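Kit on trial: the Badano two-arm housekeeping set

Several of you have written in asking whether the Badano is worth the money, usually in the tone of someone who has already been told by head office that it is. We've had our hands on one for long enough to form an opinion, and the opinion is mixed, so settle in.

For anyone who skipped the last issue, the Badano is a pair of white arms on a single body, sold by Brokeo as a bedroom and linen package for small hotels, serviced apartments and the grander sort of B&B. You get the arms, two grippers, a charger, a spare set of finger pads and a software licence. You also get a laminated card headed 'Getting to Know Your Badano', which has a smiley face on it and no mention of the emergency stop. The emergency stop is on the back of the body, at knee height. Write it on the card yourself.

Setting up

Brokeo says setup takes 22 minutes. It might, if you work for Brokeo. Our first go used up most of a morning, a fair slice of it spent finding out that the unit won't pair while the room's own Wi-Fi extender is plugged in. The second go was much quicker. The menus are in plain English, the buttons are big enough for people wearing gloves, and whoever chose the startup chime can be overruled under Settings, Sound, Off.

Weight is the thing to ask about before you sign. The body rolls nicely on hard floors and sulks on thick carpet. If your corridors have a lip at each doorway, budget for ramps, and if your lift is the original one, measure it. Then measure it again with the door closed.

On the job

The Badano doesn't make beds. The brochure shows a great many beds, all of them immaculate, and lets you draw your own conclusions. What it's sold to do is handle loose fabric on a flat surface: pick up by the corners, spread, square off, fold, stack. Hand towels were its best subject. It takes two corners, has a think, brings them together and moves on, and by the end of the week our folded pile was neater than mine usually is (a low bar, but a bar).

Pillowcases were fine once we'd turned them right side out ourselves. Fitted sheets were a catastrophe, though I'd say the same of every human I've watched attempt one. Dark fabrics on white bedding went better than white on white, where the grippers now and then closed on the doona along with the towel and proceeded with great confidence. There's a fabric sensitivity slider for this. Take it down to 2 and leave it there.

Speed is the sore point. An experienced housekeeper will lap this machine, have a cuppa and lap it again. Brokeo's answer is that the unit doesn't need a cuppa, and that you can leave it working through a basket while staff do the bathrooms. Fair enough, as far as it goes. In practice somebody looked in on it every 10 minutes or so to see whether it was stuck, and for the first few days that somebody tended to stay and watch.

The paperwork

It's lease only for now, with a minimum term and a service visit included each April. Finger pads are a consumable and priced like perfume. Support is by phone during business hours and was very good when we rang, once we'd got past the hold music. The licence covers up to 100 saved fabric routines, more than any property I know of could fill without starting on the curtains.

Read the clause on guest rooms, too. The unit isn't to be left running with a guest in residence, and the wording on who pays for a torn garment is a good deal shorter than I'd like.

How it compares

The Gastedier is cheaper and has one arm, so everything gets folded against the table edge. It's quite clever about it, but it wants a proper bench and won't work over a mattress. Ruangrit has a two-arm kit on the way and has been telling us so for a while. If you can wait, I'd wait, if only to have something to wave at Brokeo when the renewal comes up.

If you can't, ask for the short trial, insist on having it in one of your own rooms with your own carpet, and hide the fitted sheets.
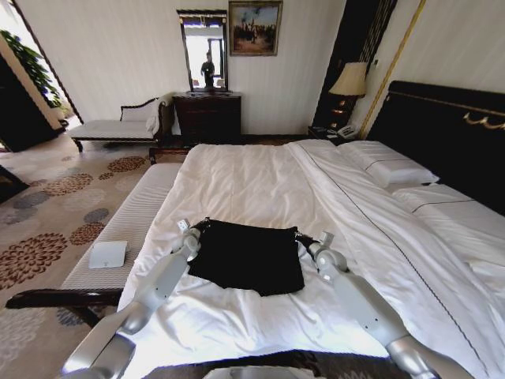 Two grippers, two corners: dark fabric on a white duvet.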